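I still write letters by hand, and I think more people should. My friend Miroslava Machala moved away nine years ago and we've kept it up ever since, mostly about soup, her neighbors and whatever she's mad at that month (parking, usually). I have 141 of her letters in a shoebox! Try doing that with texts. I've lost every one of those each time I changed phones.

People tell me it's slow. Sure, and I like slow. By the time her answer shows up I've forgotten what I asked, so it's a little surprise every time. And you can be boring in a letter, for pages, and the other person just reads it over coffee.

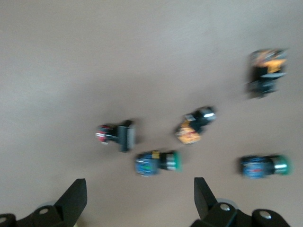

Do you need nice handwriting for this?
Mine is terrible and Miroslava has never complained, so grab any pen and get going.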